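Veltetti Home Handling, progress note for October
To: Jayanthi Chowdary, Sarnthorpe fund
From: the Odside group

Short one this month, sorry, the fault took most of it.

Where we are. Utensil task (thin sticks, chopsticks, spatulas, in and out of a holder) was meant to be finished by now. It isn't. Recording stopped for 10 working days while we chased a finger closing fault. Target was 4000 usable demonstrations, we have 1947. The rest of the kitchen tasks are untouched and will slide by the same amount.

What went wrong. The logged finger opening drifted away from the real one during long sessions. Small, up to 3 mm by the end of a session, which you would never notice on a mug or a bowl. On a chopstick it's everything. Log says fingers are open, fingers are in fact shut on the stick. First spotted when the test arm at Ó Ceallaigh replayed a morning's files and squeezed a stick until it snapped. A splinter went across the bench. No one hurt, goggles were on, but it's gone in the safety book as an incident and not a near miss, which I think is right.

Cause. A set screw on the encoder hub, working loose with repeated closing. We blamed the pads first and lost four days to that. Then the software. Should of checked the screw on day one.

Damage. 428 demonstrations pulled from the set. Some may be recoverable by re-zeroing from the video, where the fingers can be seen touching. Not promising anything untill we have tried it on a small batch.

Fixes so far
- thread lock on the hub screw, all units
- full close and full open at the start and end of every session, logged both times
- replay force capped on the arm, and the screen stays down during replay
- session length cut in half for now

Still open: whether the thread lock holds. Also want a second encoder as a cross check, quote to follow. It will need a line moved from travel to parts, can you say yes or no to that by email please.

Work at the home site: 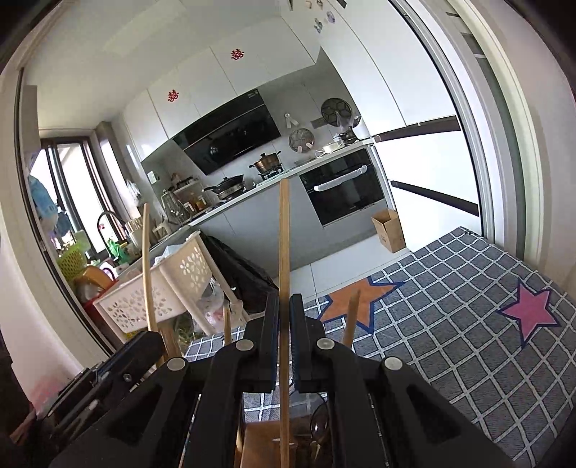
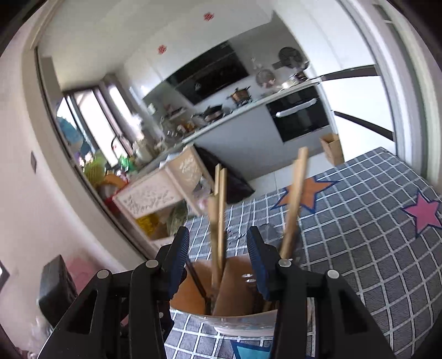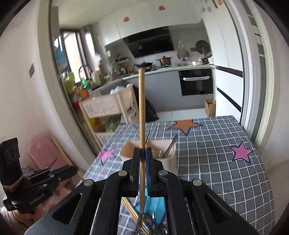 Utensil task, hand-held gripper. First and last: fingers closed on a single stick. Middle: fingers either side of the holder rim.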